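## 4 Greifervergleich am Zweiarm-Arbeitsplatz

### 4.1 Zweck und Geltungsbereich

Dieser Abschnitt beschreibt die Einrichtung des Arbeitsplatzes für den Vergleich der Parallelgreifer Boltico und Butus unter der Steuerung Zuvico. Er richtet sich an eingewiesenes Personal. Die mechanische Montage der Arme wird in Abschnitt 3 behandelt und hier als abgeschlossen vorausgesetzt.

Die Bezeichnungen »rechter Arm« und »linker Arm« beziehen sich stets auf den Roboter selbst. Aus Sicht der fest montierten Übersichtskamera erscheint der rechte Arm daher auf der linken Bildseite. Diese Zuordnung gilt auch für alle Protokolldateien.

> **Vorsicht – Quetschgefahr.** Während der Bewegung eines Arms darf nicht in den Arbeitsraum gegriffen werden. Vor jedem Umsetzen eines Prüfobjekts sind beide Arme anzuhalten und gegen Wiederanlauf zu sichern.

### 4.2 Vorbereitung

1. Versorgungsspannung beider Arme abschalten und den Schalter sichern.
2. Greifer gemäß Prüfplan an den Handgelenkflansch ansetzen und mit 4 Schrauben befestigen. Die Schrauben sind über Kreuz anzuziehen.
3. Greiferleitung in einem weiten Bogen führen. Die Leitung darf bei keiner Handgelenkstellung unter Zug stehen.
4. Tischfläche reinigen und alle Gegenstände entfernen, die im Prüfplan nicht aufgeführt sind.
5. Versorgungsspannung einschalten und in Zuvico das Werkzeugprofil des montierten Greifers laden.
6. Die Statusanzeige beider Arme prüfen. Die Referenzfahrt darf erst beginnen, wenn beide Arme als bereit gemeldet werden.

*Hinweis:* Wird ein Greifer gewechselt, ohne dass das Werkzeugprofil angepasst wird, stimmt der Werkzeugmittelpunkt nicht. Das Greifen am Topfrand schlägt in diesem Fall regelmäßig fehl, während weiche Objekte noch gefasst werden. Der Fehler bleibt deshalb leicht unbemerkt.

### 4.3 Prüfobjekte aufstellen

Für die Versuchsreihe werden Haushaltsgegenstände verwendet, die sich in Form und Oberfläche deutlich unterscheiden. Der Edelstahltopf mit Glasdeckel wird auf der armseitigen Tischhälfte abgestellt, seine beiden Bügelgriffe müssen seitlich frei zugänglich sein. Der hellblaue Kunststoffbecher wird liegend angeordnet, damit auch das Aufrichten geprüft werden kann.

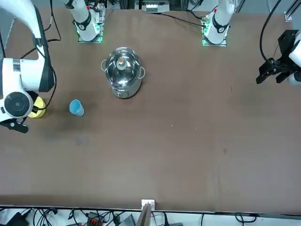 Die übrige Tischfläche bleibt frei und dient als Ablagezone. Sie darf auch zwischen zwei Durchläufen nicht zum Abstellen von Werkzeug oder Messmitteln benutzt werden.

Glänzende Oberflächen können die Objekterkennung stören. Treten am Topf Fehlmessungen auf, ist zunächst die Beleuchtung zu verändern und die Aufnahme zu wiederholen. Eine Mattierung des Prüfobjekts ist nicht zulässig, da die Ergebnisse sonst nicht mit früheren Reihen vergleichbar sind.

### 4.4 Durchführung

1. In Zuvico das Programm *Nutsugah* auswählen und den Prüfgreifer dem vorgesehenen Arm zuordnen.
2. Geschwindigkeit auf den Einrichtwert begrenzen und einen Leerdurchlauf ohne Objektkontakt fahren.
3. Öffnungs- und Schließbewegung beobachten. Die Finger müssen gleichmäßig laufen und dürfen die Tischfläche nicht berühren.
4. Wartezeit nach dem Schließen auf 800 ms einstellen. Dieser Wert gilt für beide Greifer.
5. Becher greifen, aufrichten und in der Ablagezone absetzen.
6. Deckel am Knauf fassen, anheben und neben dem Topf ablegen. Der zweite Arm verbleibt dabei in Ruhestellung.
7. Topf mit beiden Armen an den Griffen anheben. Die Zeitüberschreitung für den gemeinsamen Griff beträgt 2000 ms.
8. Ergebnis protokollieren und die Ausgangslage von Hand wiederherstellen.

> **Achtung – Glasbruch.** Die Schließkraft ist vor Schritt 6 auf Stufe 2 zu begrenzen. Der Deckel darf mit den Fingern nicht am Glas gefasst werden.

### 4.5 Auswertung

Ein Griff gilt als gelungen, wenn das Objekt während der gesamten Bewegung gehalten und ohne Kippen abgesetzt wird. Nachgreifen ist als gesondertes Ereignis zu erfassen – auch dann, wenn der Durchlauf im Übrigen fehlerfrei war. Durchläufe, die durch einen Eingriff des Bedienpersonals beendet wurden, gehen nicht in den Vergleich ein, bleiben aber im Protokoll erhalten.

Beide Greifer sind nacheinander am selben Arm zu prüfen. Ein Vergleich über verschiedene Arme ist nur nach erneuter Kalibrierung gemäß Abschnitt 5.2 zulässig.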